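Statano Issues Revised Storage and Wipe-Down Guidance for Printed Plastic Table Coverings

WELLUM, 22 Mar 2019 – Statano, a maker of wipe-clean table coverings for homes and small shops, today released a revised edition of its care guidance for printed plastic cloths. The new edition replaces all earlier care sheets and applies to every cloth in the Movivcombe and Texier lines.
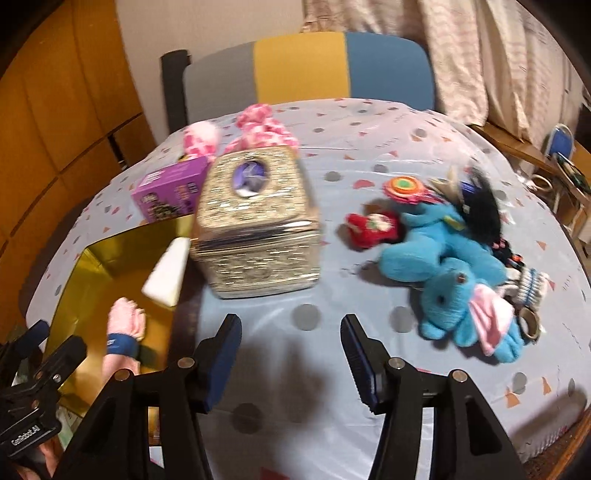
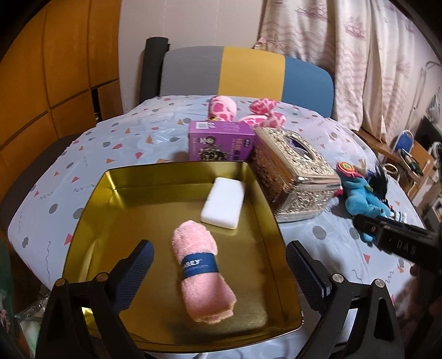
Household items on a table. First picture: gold lidded box on a cloth printed with dots and triangles. Second picture: rolled pink towel in a gold-colored tray.

The revision follows a wear study completed in February at the company's test room in Wellum. The study covered 148 cloths returned by customers at the end of their service life. Each cloth was checked for print loss, edge curl, surface dulling and permanent creasing. A total of 3,113 separate marks were logged and sorted by likely cause.

Creasing from storage was the largest single group. Cloths that had been folded in the same place each time showed print loss along the fold line well before the open areas showed any wear. Cloths stored on a tube had few marks of this type. Marks left by objects standing on the cloth formed the second group, and most were found under items with a narrow metal or glass foot.

"The old sheet told people how to wash the cloth and said very little on how to put it away," said Ingeborg Zürcher, head of product testing at Statano. "The fold line is where most of these cloths fail. We have moved storage to the front page and cut the washing section by half."

Main changes in the revised guidance:

Storage. Cloths should be rolled with the printed side out. Where folding can't be avoided, the fold should be moved each time the cloth is put away.

Washing. Use lukewarm water and a mild dish soap. Scouring powders, bleach and alcohol-based sprays are no longer listed as safe for any print color.

Drying. Cloths should be wiped dry on both sides before rolling. Machine drying and ironing remain excluded.

Standing loads. Heavy items that stay in one spot should be lifted and shifted once a week. Felt pads are advised for items with a hard foot.

Round tables. The overhang should be even on all sides. Clips may be used, but should be taken off before the cloth is stored – clip pressure was a common cause of edge curl in the returned cloths.

The guidance will be packed with all new stock. Retailers holding older stock may order printed sheets in packs of 200 at no charge. Each sheet has 2 pages and is punched for a standard binder. The product warranty is unchanged, and cloths bought under the earlier care sheets remain covered on the same terms.

About Statano
Statano designs and prints plastic table coverings, shelf liners and drawer mats. The company is based in Wellum and sells through independent home goods stores.

Press contact: Statano Product Information, Wellum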